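The robotics club at Jelumska meets at four, after the last class lets out, and runs until someone's parent comes looking. It has 27 members this year. In April they were working on bedrooms.

The task comes from Stikano, a student contest for household robots. Teams get a bed with pillows and knitwear on it and have to leave it tidy. Stiff boxes, last year's subject, were easier.

"A box stays a box," says Hiwot Araya, who leads the data team. "Cloth is different each time you let go." 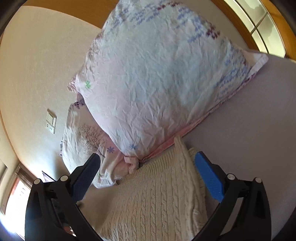
Her team works the grippers by hand and records each attempt, then trains on the results. They had 567 recordings by the end of the month. Vilgot Moen threw out 50 of them for bad timing and wanted to drop more – he was outvoted.

Heavy knits are the current problem. The fingers close on one layer or on three, and the software can't yet tell which. Ineke Maes, the club's adviser, has told them to slow down the approach and try again.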